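5.3 Slip events during bin picking with the hand-held gripper

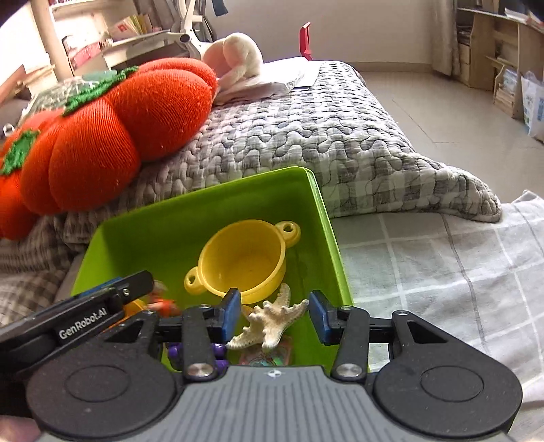 Department of Mechatronics and Handling Systems, Florkden Institute

Figure 4. Hand-held parallel gripper with the fingers open over a lime-green bin of mixed toys, among them a yellow toy pot and a pale knobby starfish.

The trials reported in Section 5.2 treated each grasp as either complete or not complete. That was enough to compare the two finger openings, but it hid a fault which we noticed only when the recordings were replayed at reduced speed. In a number of trials marked as complete, the object had moved between the finger pads after closing and before the lift. We call this a slip event. The present section describes how the fault was found, what we believe caused it, and what was changed before the data were passed on for training.

The full set held 3843 trials, recorded in homes on ordinary furniture and bedding. Bins were filled by the operator without a fixed layout. Figure 4 shows a typical approach: the blue rubber-padded fingers stand open on either side of the gap, and the target has to be taken from among objects of quite different shape and size. The bin stands on a bed. We had not treated the support surface as a variable when the protocol was written, and this was a mistake.

Said Zaki first reported the problem while checking labels for the Belhaj planner. The planner reads the finger gap at the moment of closing and takes it as the width of the object. In the trials he had set aside, the gap went on falling after the close signal had been logged, in the worst cases by 3 mm. A rigid object cannot lose width in this way. Either the pads were being squeezed further, or the object was turning to present a narrower side. Replay showed both, and in several trials one followed the other.

Three causes were considered. The first was wear of the pads. Radwa Berrada exchanged the pads on one tool and repeated 25 grasps on the same knobby starfish, using the old and the new pair in turn. The fall in gap was present with both pairs and did not differ in any way we could separate from noise. Wear was therefore set aside, although we would not claim that it never matters over a longer period of use.

The second was a timing error between the finger encoder and the video. The Tronorby logger stamps encoder values when they are written and not when they are read, so a full buffer gives a late stamp. We found late stamps, but they were spread evenly over trials with and without a slip event. The logger was corrected all the same. The correction moved the close signal in a small share of the trials and left the number of slip events unchanged.

The third was movement of the bin. When the gripper enters at an angle, one finger may touch the object before the other and push it sideways. On a hard table the bin resists this push and the object settles between the pads. On bedding the bin can tilt, the object leans with it, and the fingers close on a part of the object that was not the one aimed at. As the operator begins to lift, the bin drops back and the object turns. This agrees with the order of events in the replayed trials, and it was the only one of the three that we could bring about at will: with a folded blanket under one side of an empty bin and a single object placed in it, slip events appeared in the first few attempts.

Knobby and branched objects were the most affected. With these, first contact is often made at one raised point, and the pad bends around it before the rest of the surface is reached. Smooth objects with upright walls gave few slip events even on soft ground. Objects with looped handles fell between the two groups - the result depended on whether the handle or the body was taken.

The safety side is minor for a hand-held tool, as the operator feels the movement and can let go. It is less minor on the Katska arm, which has no such sense and which lifts at full speed once the gap is judged stable. During replay on the arm, one object left the fingers at the top of the lift and landed outside the work area. Replay was stopped, and lift speed was limited until the labels had been corrected.

Two changes were made to the protocol. The close signal is now accepted only when the gap has been constant for 1000 ms, and the operator records the support surface before each session. Trials with a slip event were kept in the set under a separate label, as they may be of use in training a detector. We have not yet tested whether the longer wait alters the way operators move - some reported that they held the tool more stiffly while waiting, and this will be examined in the next round of recording.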